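Apfelzeit, oder: warum es bei mir im Dezember nach Zimt riecht

10.12.2012

Seit November steht bei mir alles voller Äpfel. Im Keller, auf der Treppe, auf dem Fensterbrett in der Küche, sogar im Flur neben den Schuhen. Und ich freue mich jeden Morgen darüber! Andere Leute bekommen leuchtende Augen, wenn der erste Spargel kommt, bei mir sind es die Lageräpfel. Die haben Zeit, die laufen mir nicht weg, und ein paar Sorten werden im Liegen sogar noch besser.

Angefangen hat es mit dem kleinen Hofverkauf in Dunstan, an dem ich jahrelang vorbeigefahren bin. Ein Holzschild, eine Klingel, und hinter dem Tor ein Schuppen, der so gut duftet, dass man am liebsten einziehen würde. Ich wollte nur eine Tüte fürs Wochenende. Mitgenommen habe ich 4 Kisten, und auf der Rückfahrt waren die Autoscheiben von innen beschlagen und ich habe vor mich hin gesungen.

Zu Hause ging dann das Sortieren los, und das ist für mich fast das Schönste an der ganzen Sache. Jeder Apfel wird einmal in die Hand genommen, gedreht, von unten angeschaut und an der Stielgrube befühlt. Alles mit Druckstellen kommt in die große Schüssel zum baldigen Verarbeiten, alles Makellose wandert nach unten in den Keller. Dort liegen sie auf Zeitungspapier, mit etwas Abstand, Stiel nach oben. Meine Großmutter hat das auch so gemacht, und wenn ich im Winter die Kellertür aufmache, bin ich für eine Sekunde wieder sieben Jahre alt.

Zu den Kartoffeln dürfen sie übrigens nicht. Äpfel geben Reifegas ab und die Kartoffeln fangen dann früher an zu keimen. Ich habe das im vorletzten Winter ignoriert und hatte im Januar eine Kiste mit langen weißen Fingern. Seitdem wohnen die Kartoffeln unter der Treppe.

Beim Anfassen bin ich inzwischen richtig pingelig geworden. Ein Apfel verzeiht weniger, als man denkt! Wer mit den Fingerspitzen zudrückt, sieht den braunen Fleck erst Tage später, und dann ist es mit dem Lagern vorbei. Also lieber die ganze Hand drumherum, locker, und beim Ablegen nicht fallen lassen, auch nicht die letzten zwei Zentimeter. Rote Sorten mag ich dabei am liebsten, vor allem wenn die Schale ein bisschen glänzt und hellere Streifen durch das Rot laufen.
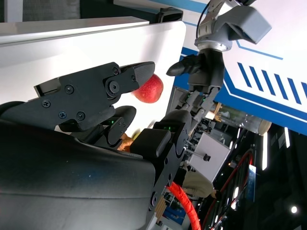
Rot, fein gestreift, mit leichtem Glanz: ein Apfel zum Verlieben.

Polieren würde ich Lageräpfel trotzdem nie. Manche Sorten bilden von selbst eine leicht wachsige Schicht, die fühlt sich in der Hand fast ein wenig fettig an und hält sie länger frisch. Abgewaschen wird bei mir erst direkt vor dem Essen. Und wenn einer doch auf den Tisch soll, für Besuch oder für die Adventsschale, dann reibe ich ihn kurz mit einem trockenen Küchentuch ab, das reicht völlig.

Jetzt aber zur großen Schüssel, die ja auch irgendwann leer werden muss. Am häufigsten koche ich Apfelmus, und zwar ganz schlicht. Für einen Topf nehme ich 900 g geschälte und entkernte Äpfel, einen Schluck Wasser, den Saft von einer halben Zitrone und eine Zimtstange. Deckel drauf, kleine Hitze, ab und zu umrühren. Zucker erst ganz am Schluss und nur nach Probieren, die süßen Sorten brauchen oft gar keinen. Ich zerdrücke das Ganze mit dem Kartoffelstampfer, weil ich gern noch Stückchen drin habe (der Pürierstab bleibt im Schrank, da bin ich stur).

Die Schalen werfe ich übrigens nicht weg! Auf dem Blech getrocknet, bei ganz niedriger Temperatur und mit einem Kochlöffel in der Ofentür, geben sie einen wunderbaren Tee. Zwei Handvoll in die Kanne, kochendes Wasser drauf, ein Stück Ingwer dazu und zehn Minuten warten. Die Farbe wird bei roten Schalen zartrosa und die ganze Küche riecht danach wie ein Weihnachtsmarkt.

Und dann natürlich Bratäpfel. Gestern Abend gab es die ersten in diesem Winter, gefüllt mit Marzipan, gehackten Walnüssen und Rosinen, die vorher in Apfelsaft baden durften. Die Vanillesoße war ein bisschen klumpig geworden, ich habe sie durchs Sieb gestrichen und dann hat sie keiner mehr als klumpig erkannt. Beim nächsten Mal nehme ich eine säuerlichere Sorte, das Marzipan bringt schon so viel Süße mit. Und ich schneide die Schale vorher einmal rundherum ein, einer ist mir nämlich im Ofen aufgeplatzt und hat das halbe Blech mit Saft überzogen. Geschmeckt hat er trotzdem, vielleicht sogar am besten, mit diesem karamelligen Rand.

Demnächst will ich noch nach Rurelville, dort soll es auf dem Bauernmarkt eine alte Sorte geben, die ganz klein ist und nach Nuss schmeckt. Ob ich dafür im Keller überhaupt noch Platz habe, ist eine andere Frage. Wahrscheinlich muss das Regal mit den leeren Einmachgläsern weichen, oder ich fülle die Gläser endlich mal mit Apfelgelee, dann wären gleich zwei Probleme gelöst.

Welche Sorte liegt denn bei euch im Keller? Und kennt jemand ein gutes Rezept für Apfelbrot ohne Nüsse? Schreibt es mir gern in die Kommentare, ich probiere alles aus, Äpfel sind genug da!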